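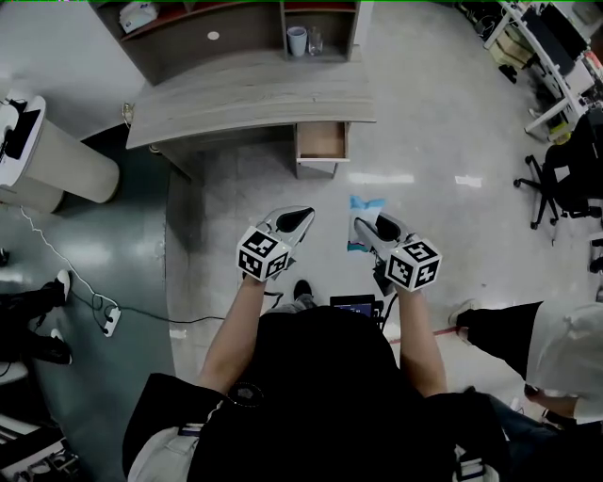 The desk with the curved front, drawer open, and the mug and drinking glass on the shelf behind it.

The Drawer

My aunt Wiesława Jabłońska left me a desk, a bill for 700 in back rent, and a note that said the drawer sticks in July. It was July. The drawer did not stick. It slid right out the first time I touched it, and I took that personally, like she was up there making a point about my upper body strength.

I should say that I hadn't been to Gondemgate since I was 13. Back then her office was the most glamorous place I knew. She ran a little travel bureau out of it, mostly ferry tickets to Asau and coach tours for people who wanted to look at waterfalls, and she let me sit behind the desk and stamp things. I stamped everything. I stamped a sandwich bag once, and a man from Zaltthorpe went off on a nine-day tour with PAID IN FULL on his lunch.

So there I was again, grown up and supposedly in charge, with a landlord who wanted the room cleared by six in the evening. My cousin Manurung had come to help (that's his last name, everyone calls him that, even his mother) and by help I mean he sat down on the green mat and read old brochures out loud.

"Listen to this one," he said. "Three thousand steps to the summit, refreshments at the top."

"It says 3000?"

"It says refreshments, too. I don't believe either one."

I was working on the drawer. You know how some people have a junk drawer? My aunt had a drawer where every single thing was in its own small plastic bag. Paper clips in a bag. Foreign coins in a bag, a different bag for each country, including one that as far as I know isn't a country anymore. A bag of keys. A bag of the little tags from other keys. A tooth — mine, I think, or I hope. I lifted them out one at a time and read her labels, which were very firm. GOOD RUBBER BANDS, one said. Right behind it was RUBBER BANDS.

Toward the back was a light blue one, and it didn't have a label.

"Manurung," I said. "There's one with nothing on it."

He put down the brochure. That's how serious this was. Our aunt labeled her light switches. She labeled the inside of her coat, and she lived alone!

"Open it," he said.

"You open it."

"You're the one holding it."

I looked over at the shelves, I guess because I wanted somebody to ask. Her mug was still there in the right-hand compartment, next to the drinking glass. The mug was for her and the glass was for whoever walked in. That was the system. If you came in upset about a canceled ferry, you got water in the glass and she drank her tea and let you talk until you ran down. I had the glass plenty of times. The summer my parents were splitting up I practically lived on water out of that glass, and she never asked me one question. She'd just slide the stamp across the desk.

I opened the bag.

It was two ferry tickets to Asau. Open return, no date, the old kind on yellow card. And on both of them, a little crooked and heading off the edge the way a kid does it, somebody had stamped PAID IN FULL.

"Is that you?" Manurung said, getting up to look. "Did you do that?"

I said I didn't remember. Then I did remember, all at once, her saying we'd go when I was older and the water was calmer, and me stamping them so nobody could change their mind. We'd never gone. I got older and I moved away, and I called on her birthday, most years.

Manurung turned one over. On the back, in that firm handwriting, it said GOOD TICKETS.

We sat there a while. He put the kettle on without being asked and poured tea into the mug for me, and when I told him that was hers he said well, somebody has to sit on that side of the desk. Then he filled the glass from the tap for himself and drank it standing up.

At a quarter to six the landlord knocked and wanted to know if we were done. I told him no. I asked him how late the ferry office stayed open.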